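第七讲 怎样读、怎样写一本小说的封底文字

课程讲义,供选修“当代长篇小说阅读与出版文字”的同学课后使用
整理日期:2024年7月29日,星期一

一、这一讲的范围

前几讲我们讨论小说的正文,讨论叙述者、时间、场景的切分。这一讲离开正文,看书的外围:封底上的内容简介、书名页之前的推荐语、网店页面上的介绍、书目里的两行提要。法国学者把这一类文字统称为“副文本”,意思是依附于正文、又引导读者进入正文的文字。本讲不展开理论,只谈两件事:这些文字是怎样构成的,以及自己动手写的时候容易在什么地方出错。

需要先说明,封底文字的作者多半不是小说的作者。一般情况下,初稿由责任编辑写,营销部门改,再交作者过目。有的作者改得很多,有的只改一个形容词。所以我们在分析的时候,不要把简介里的判断当作作者本人的意见。去年有同学的期末论文引用封底上的一句“这是一部关于宽恕的小说”,然后用三页篇幅去论证作者的宽恕观,这就把方向弄错了。小说里的人物从头到尾没有宽恕谁,“宽恕”是编辑选的词。

二、课上使用的样本

本讲使用的样本是长篇小说《弗卢米茨的冬天》(以下简称《冬天》)的几种版本。原书485页,中译本分上下两册。故事发生在虚构的边境小城弗卢米茨(Flumitz),主人公是一位中年女译员,她回到父亲留下的房子里,整理一批没有寄出的信。第二条线索在海边小镇伊斯特科姆(Istcombe),时间早四十年,写她母亲在一家旅馆做工的两个夏天。两条线在全书后三分之一处汇合。

选这本书有三个原因。它有精装、平装和中译三种封底,文字差别明显;它的情节可以复述,但复述完以后剩下的东西很多;课上大多数同学已经读过前半部。没有读过的同学不影响听这一讲,后面会把需要的情节写出来。

三、封底文字的几个组成部分

1. 标语

封底最上方往往有一行字号较大的话,也可能放在封面上。它的任务是在读者拿起书的头几秒里给出一个方向。《冬天》精装本的标语是:“她翻译过所有人的话,除了父亲的。”这句话交代了职业,交代了关系,也留了一个缺口。平装本换成了:“一座城,两代人,一箱没有寄出的信。”这一句的信息更多,力量反而分散了,读者不知道该关心城、人还是信。

标语不必概括全书。它可以只抓住一个关系。写的时候建议先写十条,放一天,再删到两条。删的时候念出声来,凡是换一本书也能用的,先划掉。

2. 内容简介

这是封底的主体。中文书一般在一百五十字到三百字之间。我们在课上把它拆成四步:人物是谁,处在什么状况,什么事打破了这个状况,她面临什么选择或者疑问。到第四步就应该停住。

《冬天》精装本的简介如下:

“四十三岁的译员离开首都,回到弗卢米茨。父亲的房子要卖,她只打算住一个星期。在阁楼的箱子里,她找到一叠写给陌生女人的信,收信地址是她从未听说过的海滨小镇伊斯特科姆。雪封住了出城的路,买主迟迟不来。她开始一封一封地把信译成母亲的语言,却发现有些句子她早就听过。”

请注意几个细节。第一,简介没有出现人名,原因是人名在这里不提供信息。主人公的姓在原文里有民族身份的含义,可是读者还没有进入故事,看不出来。第二,时间压得很紧,“一个星期”和“迟迟不来”形成压力。第三,最后一句的“早就听过”是一个疑问,没有写成问句。简介用问句收尾是很常见的做法,例如“她能否找到真相?”这样的问句通常只有一个答案,读者也知道答案,因此起不到作用。

3. 推荐语

推荐语分两种,一种是出版前约请的,一种是从书评里摘出来的。摘引时必须保留原意,可以用省略号省去中间部分,但不能把有保留的评价剪成没有保留的评价。课上举过一个例子,书评原句是“前一百页写得惊人地准确,可惜后面没有维持住”,书封上只剩“惊人地准确”。这种剪法在行业里并不少见,同学们以后做编辑,应当避免。

推荐语里形容词的密度很高,而且用词集中。我们做过一个小统计,从图书馆借出108本近年出版的翻译小说,抄下封底上的所有形容词。其中40本用了“动人”或者“感人”,“细腻”“冷峻”“诗意”也反复出现。这个结果不说明这些书都动人,只说明这些词已经不太能区分一本书和另一本书。

4. 作者简介

作者简介看上去最简单,出错也最多。出生地、获奖、前作、现居地,写这四项就够了。获奖要写全称和年份,入围就写入围,不要写成获奖。前作若无中译本,书名可以暂译,后面附原名。不要写“被誉为”,除非能指出是谁在什么地方这样说的。

5. 书目提要

书目提要供书店和图书馆采购使用,篇幅只有两三行,语气要平。它不需要悬念,可以直接说出题材、结构和读者范围。《冬天》的书目提要写得很老实:“双线叙事长篇,涉及翻译、移民与家庭书信,适合对中欧题材有兴趣的成年读者。”这一类文字常被忽略,但采购人员看得最多的就是它。

四、说多少情节

课堂讨论花时间最多的是这个问题。原则上,简介可以使用全书前四分之一的情节,超过这个范围要有理由。《冬天》的平装本违反了这个原则,它写道:“当她得知收信人正是自己的母亲……”这件事在小说里第三百页以后才得到确认。编辑的考虑可以理解,精装本的读者早已知道,网上也有人说过,把它写出来能强调家庭主题。代价是新读者读前三百页时,一直比主人公知道得多,原本的疑惑变成了等待。

也有的小说不怕说出结局。开篇就宣布某人已死的作品,简介当然可以写死亡。判断的标准在于:作者自己把这个信息放在哪里。作者放在前面的,你可以用;作者藏起来的,你不要替他拿出来。

中译本的处理介于两者之间,它写的是“信里的女人离她比想象中更近”。课上有同学认为这等于泄露,也有同学认为只是暗示。两种意见都记在这里,不作定论。我个人偏向前者,“更近”两个字放在家庭小说的封底上,可以猜的对象并不多。

五、语气与正文的距离

封底文字应当让读者对正文的语气有一个大致正确的预期。《冬天》的正文句子短,少用比喻,对话常常没有引号。如果简介写成“命运的洪流裹挟着两代人的悲欢”,读者翻开第一页就会发现不对。反过来,一本语言繁复的小说,简介写得过于干净,也会引来不合适的读者。

一个可行的办法是从正文中摘一句话放在封底。《冬天》中译本选了这一句:“她把‘亲爱的’译了三遍,每一遍都太重。”这句话本身没有情节,但是语气、职业和情绪都在里面。摘句要注意两点。一是脱离上下文仍然能懂;二是不要选全书最后一句。

语气问题在幽默小说里更难办。编辑常在简介里直接写“幽默”“令人捧腹”,可这些词本身一点也不好笑。比较好的做法是让简介里有一处轻微的不协调,例如把一件大事和一件小事并列。《冬天》也有幽默的段落,主要在伊斯特科姆那条线上,旅馆老板娘给每把椅子起名字,母亲花了一个夏天才记全。三种封底都没有用到这一段,有些可惜。 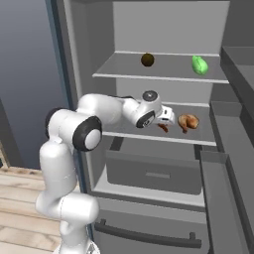 还有一种情形是简介比正文更煽情。《冬天》里父亲去世只用了一个从句,写在买车票的段落中间。平装本简介却以“父亲的骤然离世”开头。“骤然”在书中没有根据,父亲病了两年。这类词往往是改稿时顺手加上去的,核对的时候要逐字和正文比对。

六、译本的特殊问题

翻译小说的封底通常有三种来源:照译原版,原版与中文编辑文字混合,完全重写。照译最省事,但原版简介是写给当地读者的,有些背景不需要解释,到了中文里就需要。例如原版只写“弗卢米茨”,本国读者从拼写上就能猜出它大致在哪一带,中文读者猜不出来,所以中译本加了“边境小城”四个字。加得合适。

人名地名要和正文统一。这听起来是常识,但中译本第一次印刷时,封底写“伊斯特科姆”,上册正文写“伊斯科姆”,重印时才改过来。原因是封底先于正文定稿。以后各位若负责这项工作,请在付印前把封底、勒口、版权页和正文放在一起校一遍。

原版的推荐语也要挑选。中文读者不熟悉的地方报纸,名字译出来没有分量,不如换成一句具体的评价。评价里若提到本国作家作比较,例如“让人想起某某的早期作品”,而某某没有中译本,这句话就可以不用。

书名的译法也影响封底。原书名直译是《译员的冬天》,中译本改成地名,标语和简介便不得不承担起交代职业的任务。假如保留原名,简介的第一句就可以省下“译员”两个字,用在别处。书名、标语、简介是一个整体,改动其中一项,另外两项要重新看。

七、两份习作的讨论

第一份习作的简介是这样开头的:“这是一个关于记忆、语言与爱的故事。”三个抽象名词并列,读者得不到任何可以想象的东西。建议把这一句删去,直接从第二句“她在阁楼里找到一只铁皮箱”开始。另外,原文里的箱子没有写明材料,“铁皮”是习作者自己加的,也应删去。

第二份习作选择从伊斯特科姆写起,先写母亲,再写女儿。这个顺序和小说相反,但不算错,因为第二章就转到了海边,仍然在前四分之一的范围内。它的问题是人物关系写得太明白,第一句就用了“母亲”,等于提前说出了收信人的身份。改成“一个年轻的女工”即可。这份习作的结尾写得好:“第二年夏天,旅馆换了招牌,信还是照旧寄来。”它没有提问,读者会自己提问。

两份习作都超过了字数限制。超出的部分主要是评价性的话,例如“作者以精湛的笔触”“引人深思”。把评价留给推荐语,简介只管叙述,字数自然会下来。

八、常见的几个问题

同学在课间问得比较多的,集中答复如下。

简介能不能用第一人称。可以,但要看正文是否第一人称,而且最好全段统一,不要前两句用“我”,后面又变成“她”。

短篇集怎么写。不要逐篇复述。选两到三篇,各用一句话,再用一句话说明这些篇目之间的联系。联系若只是同一位作者所写,就不必硬找。

没有读完全书能不能写简介。不能。理由在第四部分已经说过,不读到后面,就不知道哪些信息是作者藏起来的。

能不能引用获奖评语。可以,注明奖项名称和年份,文字照录。评语一般很长,只摘一句。

网店页面和封底要不要一样。不必一样。网店页面可以更长,前两行最重要,因为手机上往往只显示前两行,其余要点开才能看到。

九、作业

请为自己选定的一部长篇小说写三种文字:标语一条,不超过二十字;简介一篇,一百八十字到二百五十字;书目提要一则,不超过六十字。所选小说须已读完,不得选《冬天》。请在文末注明简介中用到的情节分别出自正文第几页。

另附一段说明,三百字以内,写出你舍弃了哪些情节,理由是什么。评分时这段说明与三种文字的比重相同。去年有些同学把说明写成了读后感,请避免。

小组作业以哈克书系(Haque)的任意两种平装小说为对象,比较其封底结构。该书系的封底统一为三段,第三段一律交代写作背景,请讨论这种固定格式对不同类型的小说是否合适。书在系资料室可以借阅,每组限借两册,一周内归还。

作业通过课程平台Fleteo提交,文件格式为纯文本或者PDF,文件名用学号。下一讲讨论书评,请预先读完《冬天》下册的前两章,并带上本讲义第三部分。

十、参考阅读

本讲没有指定教材。关于副文本的理论,可看课程资料包中五月发下的那份节选,重点读讲标题和序言的两节,讲题献的一节可以略过。关于推荐语的演变,资料包里有一篇短文,梳理了平装本普及以后封底版式的变化。中译本三次印刷的封底复印件也在资料包中,第二次印刷的一份字迹较淡,以第三次的为准。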